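Is it worth switching to a laptop for writing the family cookbook or should I stay on paper?
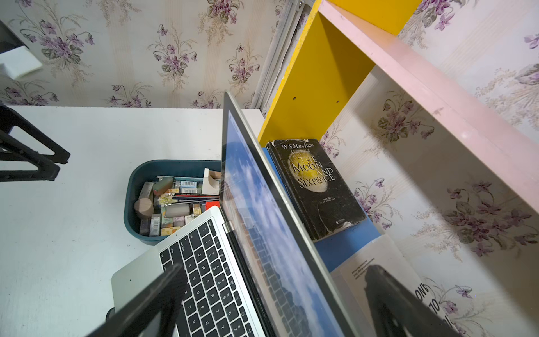
the silver laptop, clouds and all

skomwood_sue
Sep 16, 2019

Hi all, longtime reader of the recipe boards, not much of a poster. My aunt Tonantzin Ledesma has been keeping the family recipes on index cards since before I was born and this summer she handed me the whole lot and said "you do it, mija." So now I own two shoeboxes of cards, a spiral notebook with the cover gone, and a bunch of envelopes with recipes on the back, one of which is a gas bill. I'd love to get it all into one book that I can give the cousins at the reunion next July.

I started by copying everything out by hand into a nice blank book because it felt right. I got through the soups and my hand quit on me. Then I made a mistake in the pozole (I wrote the chiles twice and left out the oregano) and had to paste a strip of paper over it and now the page won't lie flat. So I've been thinking typed. But typed recipes look so cold to me! Half of what I love about the cards is her handwriting and the little notes, like "Bautista says too salty, he is wrong."

Has anyone done one of these? Did you type or write? And how do you deal with recipes that have no amounts? She has one for tamales that says "lard, enough."

---

pressurecookerpam
Type it. Please type it. My mother-in-law did hers by hand, gorgeous penmanship, everybody cried, and then all the copies were made at the library on a machine that was running out of toner. I have been squinting at her lemon bars for years. Is it 1/4 cup or 3/4 cup? I've made it both ways and they're both fine so I still don't know.

---

ifeanyi_o
I did one for my dad's side two years ago and it took me a whole lot longer than I planned, so good for you starting now. Typed, with a few of the originals scanned in. My advice is to type the recipe plain and put the scan of the card on the facing page. Then people can cook from the one side and get weepy at the other.

As for no amounts, you have to stand in the kitchen with the person. I stood next to my dad with a scale and every time he went to throw something in the pot I made him put it in a bowl first. He hated it. He called me "the inspector" all weekend. But we got the pepper soup down and it comes out right when my sister makes it, which had never happened before.

---

skomwood_sue
Oh the facing page idea is so good. I hadn't thought of doing both!

I'm going to have to get over to my aunt's with a scale. She's going to call me worse than inspector.

---

Grumbleroux
I'm going to disagree with the above and say don't measure. A recipe that says "lard, enough" is telling you something. It's telling you to look at the masa. If you write down 15 ounces then your cousins will put in 15 ounces no matter what the masa looks like and they'll get bricks. I've seen this happen in my own family with biscuits. Grandma's card said "buttermilk till it looks right," my cousin "fixed" it for the cookbook, and now there are three households making hockey pucks out of her number.

Leave it how she wrote it. If they want to learn they can go ask her.

---

pressurecookerpam
With respect, that only works as long as there's somebody to go ask.

---

Grumbleroux
Fair. But then write what it should look like. "Till a little ball of it floats in a glass of water." That tells me more than ounces ever did.

---

ifeanyi_o
Why not both? Give the weight and then say what you're looking for. My dad's rice says how much stock and then underneath "if you can still hear it, leave the lid on." I have never once gone wrong with that line.

---

widadz
Hello from a fellow card inheritor. Ours was my grandmother's and it was in three languages, sometimes all in the same recipe, and she used a particular tea glass as a measuring cup. My mother still has the glass. I filled it with water, poured that into a measuring cup, and did all the conversions from there. So Sue, ask your aunt if she has a Cup. I bet you she has a Cup.

On handwriting versus typing, I typed, and I don't regret it one bit, but I kept her notes in and set them in italics. "Do not make this for Samah, she picks out the raisins." Samah is my sister. She's a grown woman with a mortgage and she still picks out the raisins, and now it's in print forever.

---

skomwood_sue
Widad she does have a Cup!! It's a coffee mug with no handle. It lives in the flour. I've been looking at that mug my whole life and never put it together.

And yes I'm keeping the Bautista note. He's my uncle, he's been told, he says he stands by it.

---

Rakiya S.
I work at a small print shop so can I jump in with the boring stuff before you get too far along?

Decide on your page size first. Everybody types up the whole thing on regular letter paper and then wants a little half-size book, and all the recipes that fit on one page now run over to a second page. Pick the size, set your document to that size on day one, and you'll save yourself a miserable week in June.

Leave a fat margin on the binding side. Fatter than you think.

If you want it to lie flat on the counter, get it coil bound. Hardcover looks fancier but people won't cook from it, they'll put it on a shelf and text each other asking for the recipe.

Get one copy printed and read it on paper before you order the rest. I once ran 500 copies of a church cookbook where the peach cobbler called for a cup of baking soda. They had all signed off on it.

---

Grumbleroux
A CUP of baking soda. Did anybody make it?

---

Rakiya S.
We got a phone call, let's leave it at that.

---

skomwood_sue
This is exactly the stuff I needed, thank you. I probably only need 20 copies, maybe a couple more if the Evmont cousins come. Is that too few for a print shop to bother with?

---

Rakiya S.
No, we do small runs all the time. You'll pay more per book than you would for a big order but it isn't crazy. Call around though, prices are all over the place. And ask if they charge extra for color, because if you do those scanned cards you're going to want color. Old index cards in black and white just look dirty.

---

tupperwareghost
Contrary opinion incoming. I don't think you need a book at all. We did ours as a shared folder that everybody in the family can get to, one recipe per file, and people add their own. We're up to 419 recipes. You could never print that and it's searchable. My nephew looks things up on his phone in the grocery store.

---

pressurecookerpam
419! How many of those are chili?

---

tupperwareghost
...a lot of them are chili.

---

widadz
I think the folder is a great idea for the living recipes and a terrible idea for the old ones. We tried that too, and one of my cousins went in and "updated" my grandmother's stuffed grape leaves with a store-bought spice mix. Just typed right over it. There was a scene at Eid. A book can't be edited by Cousin Whoever at eleven at night.

---

tupperwareghost
You can lock the files you know

---

widadz
I know that now!

---

skomwood_sue
Ha, I have at least two cousins who would do that. I might do the book and then stick a copy in a folder as a backup, locked.

Okay next question. What order do people put things in? My aunt's boxes are not in any order that I can figure out. The flan is in between two salsas. I was going to do the regular thing, soups, mains, sides, sweets, but my daughter thinks it should go by holiday and now I can't decide.

---

ifeanyi_o
Regular thing. I did mine by person (Dad's, Auntie's, Grandma's and so on) and it was very sweet and it's a pain to use. I can never remember whose okra it was. If you go by holiday you'll end up with the tamales in Christmas and then somebody wants them in March and can't find them.

---

Grumbleroux
Whatever order you pick, make an index. A real one in the back, by ingredient too. I've got a drawer full of community cookbooks and the ones I use are the ones with an index. When I have a sack of zucchini on the counter I want to look up zucchini. I don't want to flip through "Bountiful Blessings" or whatever they called vegetables.

---

pressurecookerpam
Second the index. Also leave a few blank lined pages in the back of each section so people can write in their own. Then it gets handwriting in it after all, only it's theirs.

---

skomwood_sue
Pam that got me a little bit. Yes. Doing that.

I've got the soups typed now, did them in one sitting last night with the window open and a pot of beans going. It went SO much faster than by hand. I do keep losing my place on the cards though, I think I need something to prop them up next to the screen.

---

Rakiya S.
Old plate stand! The kind for showing off a china plate. Or a cookbook holder if you've got one.

---

tupperwareghost
I taped mine to a cereal box

---

skomwood_sue
Going to dig around for the plate stand. One more and then I'll leave you all alone: the Draltunberg cake. It's a recipe she got from a neighbor way back, it's written in pencil on the inside of an envelope, and it says "bake in slow oven until done, turn." Turn what? The cake or the pan? Aunt Tonantzin doesn't remember and she hasn't made it in ages.

---

Grumbleroux
Turn the pan. Old ovens had a hot side. Slow oven is 300, 325.

---

widadz
Could be turn it out, like out of the pan onto a rack? People wrote very short.

---

Grumbleroux
Could be. I'd still turn the pan.

---

ifeanyi_o
Bake two and report back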